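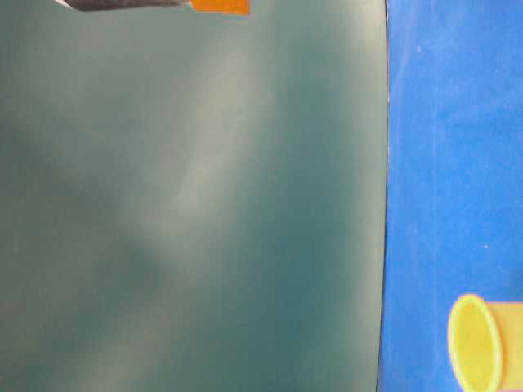
Green, with the light on it.

By the time Jonas Zürcher got the second pan of walnut bars out of the oven, the first pan had already gone wrong, and he stood there in his socks looking from one to the other as if they might explain themselves.

The recipe was his aunt Oseck's. She was not really an aunt and Oseck was her last name, but she had lived across the landing when he was small, and the whole building called her that, even the mailman, who got a bar wrapped in wax paper whenever he came up the stairs with something too thick for the box. She cut them small, smaller than a child would have liked, and kept them in a tin with a picture of a lake on the lid. If you came in to borrow an egg you left with the egg and a bar, and if you came in crying, as Jonas had once over a matter involving a bicycle, you got 2 and a glass of milk and she went on with her ironing and let you chew.

She had given him the card herself, the spring before she moved to her niece's place in Skivia. It was written in pencil in a hand that leaned so far to the right it seemed to be trying to leave the card altogether. Butter, brown sugar, an egg, flour, salt, walnuts. Bake until right. That last line had made him laugh when he was twenty and had no oven, and it wasn't making him laugh now.

He broke a corner off the first pan. It tasted fine. It tasted like a perfectly good walnut bar from a church sale, the kind you eat standing up while you look for your keys. The second pan, which he had left in longer, tasted like the same bar with a tan. Neither of them was the thing in the tin.

It was a Friday, and on Sunday he was supposed to drive out to Skivia with his sister Brunner (she had married a Brunner, and he had called her by it ever since to annoy her, and somewhere along the way it had stopped annoying her and become her name). He had promised to bring the bars. Worse, he had promised it on the phone to Aunt Oseck herself, who had been quiet for a moment and then said, "Well, that will be interesting."

He called Brunner.

"What do they taste like?" she said. She was eating something too. He could hear it.

"Like nice bars."

"So bring nice bars."

"She'll know."

"Of course she'll know, Jonas, she's old, she's not dead. Did you toast the nuts?"

He looked at the card. "It doesn't say to toast the nuts."

"Does it say to turn on the oven?"

It did not say to turn on the oven, now that he looked.

So he drove down to Gandetti's before they closed and bought more walnuts, and more butter while he was at it, and the young man at the register asked if he was having a party, and Jonas told him the whole story, the landing and the mailman and the tin, while a woman behind him with a cabbage waited very patiently and then not so patiently. When he finished, the woman said, "Did she brown the butter?"

He turned around. "I don't know."

"What did the kitchen smell like?"

And he opened his mouth to say he had no idea, it was all so long ago, and found that he knew exactly. It had smelled of something close to burning. He remembered his mother on the landing in her robe, sniffing, saying that woman is going to set us all on fire one day, and then going across in her slippers to see if there was any to be had.

"Like it was about to go wrong," he said.

"There you are," said the woman, and put her cabbage on the counter.

He browned the butter. He did it too timidly and then, with the next lot, not timidly at all, and had to open both windows and wave a dish towel at the ceiling. The third lot he took off the heat when it was the color of the kitchen table he'd grown up with, little dark specks at the bottom, and the smell came up at him so suddenly that he had to sit down for a bit. It was May and the evening was still light. Somebody down in the yard was bouncing a ball against the wall and missing it and going to fetch it, over and over. He toasted the walnuts for what the clock said was about 15 minutes, shaking the pan whenever he got nervous, and stirred it all together with the wooden spoon, and put it in, and did not set the timer.

Bake until right. He pulled up a chair in front of the oven door and watched, the way she used to, he now recalled, with the ironing going on beside her and one ear turned that way. The edges went first. Then the top took on a sort of dull crackle, and he thought now, and then he thought no, and then he really did think now, and got it out.

He cut them small. He had no tin with a lake on it, so he lined a shoebox with wax paper, and it looked so much like something a boy would bring that he nearly went back to Gandetti's for a proper box.

She ate the first one on Sunday at her niece's window without saying a word, while Brunner kicked him gently under the table. She picked the crumbs off her blouse, one at a time, and ate those too.

"You forgot the coffee," said Aunt Oseck.

"What coffee?"

"A spoonful. In the butter." She was already reaching into the shoebox. "Didn't I write that down?"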